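About Stidden 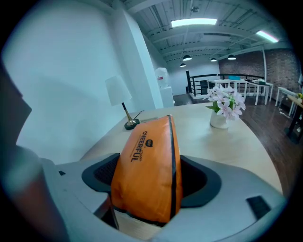 Priya Oakeshott

Stidden records people doing ordinary things with their hands, and sells the recordings to teams that train robots. We carry hand-held grippers with a camera on them into rooms where people live and work, and we pick things up and put them down. An orange zippered pouch with CHEERFUL printed on it is a fair sample of what we handle. So are mugs, chargers, folded towels and bags of rice.

If you came to this page looking for the future of work, there are plenty of other sites. We have read them too.

What we do

A customer tells us what they want a robot to learn. Usually the request is too big ("tidying"), and the first few calls go into making it small enough to record. Tidying becomes putting soft things into a container. Soft things becomes pouches, socks and cloths. Then we argue over whether a pouch with something in it counts as soft. We charge for those calls now. We didn't at first.

After that, our collectors go out. They close the gripper on an object, move it where the task says, let go, and start over. Each attempt is saved as one example. Someone other than the collector watches every example before it leaves us, and decides whether it is a clean run, a usable mistake, or junk.

We keep the mistakes in their own folder and send them along if the customer wants them. Most say no and then ask for them later.

What we don't claim

We don't claim that more examples will fix your robot. Sometimes they do. We have seen a customer double an order and get nothing for the money, and we have seen a small set recorded in the right rooms do better than a big one recorded in a single room. We can't tell you ahead of time which of those you will be. Be careful with any supplier who says they can.

We also don't claim our data covers "the real world." It covers the rooms we went to. Our largest set, Jesteston, has 313 object types in it, and that number looks good on a slide until you ask how many are see-through, or heavier than a can of soup. Not many. A hand-held gripper gets tiring, and people drift toward the easy objects unless the task sheet stops them. Ours stops them some of the time.

And we don't use the word "human-level."

How we got here

Stidden started as a side job inside Amini, a small software shop that wanted training data for a sorting project and couldn't find any it trusted. The project was dropped. The data was better than the project, and two of the people who had made it asked to keep going. We are still a small company. The office has 5 desks, and on a collecting day most of them are empty.

Our first paid set went out in December and came back the same month. The customer had found that nearly all of the grasps came from the right side. Every collector on the job was right-handed and it hadn't crossed our minds. We recorded it again at our own cost. The task sheet now says which side to approach from, and the checker looks for it.

Jurus

Jurus is our checking tool. It flags examples where the view is blocked, the object is dropped, or the hand motion is too fast for the camera. It is wrong often enough that we don't let it reject anything by itself. It puts the doubtful ones at the top of the pile for a person. We get asked to sell it, and the answer is still no, mainly on account of the support calls.

Where we record

Offices, shared kitchens, apartments, a few shops before opening. The owner signs first, and gets a written list of the tasks. We stay about 4 hours. Screens, mail and family photos are put away or covered before we begin. If a person walks into view, we stop, and that example is deleted.

Owners are paid by the visit. Collectors are paid by the hour and never by the example. We tried the other way for 2 weeks, and the counts went up and the grasps got sloppy.

Working with us

Ask for a sample before you ask for a price. We send raw examples picked at random, with the dull ones left in. Train something on them. If it doesn't help, don't buy the rest.

Page last updated 24/02/2026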